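Kitchens > Countertops and Surfaces > Marble look
Posted 25th July by slabside_dan

Replacing an island top and stuck between real marble and a printed marble pattern from Hutalen. The real slab came in 900 dollars higher with cutting and delivery. The kitchen gets used hard, two meals a day, with kids who leave lemonade glasses wherever they stop drinking. Has anyone lived with both?

mopboard
I had honed marble for six years. Lemon, vinegar and tomato all left dull spots. If dull spots bother you, don't buy it. Sealer slows down stains but does nothing for etching, and a lot of sellers blur those two together.

kettle_row
Disagree with the gloom. Etching fades into the surface after a year or so and you stop seeing it. A printed top chips at the corner and you see that forever. I paid 400 for a remnant at Wouters in February and it covered a small island fine. Ask what they have in the back before you pay for a full slab.

slabside_dan
Remnants are a good thought. My top is probably too long for one, but I'll call. I keep going back and forth on color too. 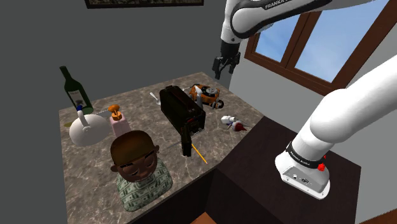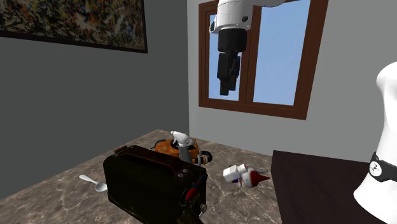 Color is where I'd spend my time if I were you, Dan. White marble shows coffee, and black shows every crumb and water ring. I went middle of the road and would do it again. A grey-brown with lighter veins, like the top in the first one, hides most of what lands on it between wipes. It also sits all right beside dark brown cabinets, where a bright white can look harsh. Get a sample at least as big as a dinner plate, because the small chips never show how the veins run.
- oldgrout

mopboard
Agree on the sample. Nister charged me for theirs and took it off the final bill. Look at it under your own lights at night, too. Mine went pink under warm bulbs.

kettle_row
Brown stone next to brown cabinets looks muddy to me. I'd want more contrast. Matter of taste.

oldgrout
It would be muddy if they matched. Keep the cabinets a good bit darker and it works.

ferrous
One practical point. Check the seam location on the drawing before you sign. Nostar put mine right in front of the sink and wanted 300 to redo the layout. I got them to drop it, but it took three weeks of calls.

slabside_dan
Thanks all. Wouters has nothing long enough. I asked Hutalen for a large sample in grey-brown and one in plain grey. Ferrous, was your seam filled with epoxy or something else?

ferrous
Epoxy, tinted. It's holding up.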